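Talk notes: Eating Together When Everybody's Schedule Is a Mess
Asgate Library, evening series

Opening
Hi everyone, thanks for coming out on a Friday! Say thank you to Nana Agbeko for the invite (and the parking spot). Quick show of hands: who ate dinner standing up this week? Mine goes up too.

Why I started
Tell the Isska Street story. Three of us in one apartment, all on different shifts, and I went most of a winter without sitting down with anybody. Then Yayra Odoi moved in downstairs and began knocking on my door on Sundays with a pot of groundnut soup. Pause here, people usually laugh at the pot lid bit. 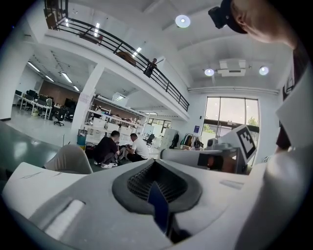
So I started keeping a notebook. Who I ate with, how long we sat, whether the TV was on. I have 207 meals in there now. My favorite finding, if you can call it that, is the 20-minute thing: once we'd been at the table for about 20 minutes, somebody would finally bring up what was really bothering them. Read the page about Yayra's job interview. Slow down, don't rush it!

Small is fine
Dinner doesn't have to mean a roast. Toast counts. A piece of fruit on a plate counts, as long as you pull out a chair and sit in it. I used to wait until the apartment was clean before asking anyone over, and I wish I had that year back.

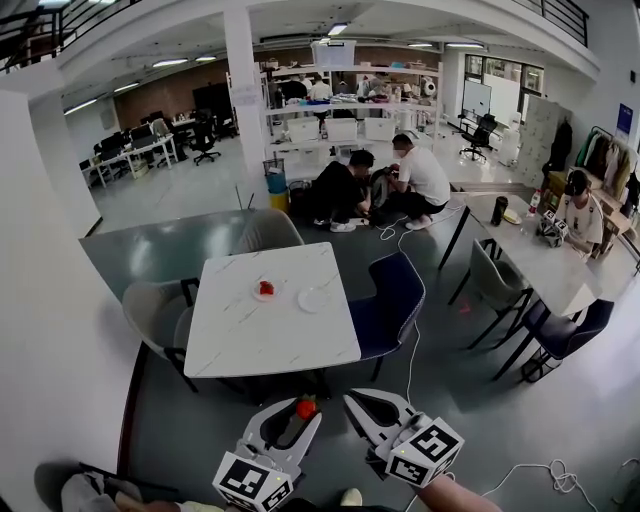
Questions
Leave plenty of time. If it's quiet, ask what they ate as kids on Sundays. Somebody will want the soup recipe, it's on the sheet by the door. Phone back on after!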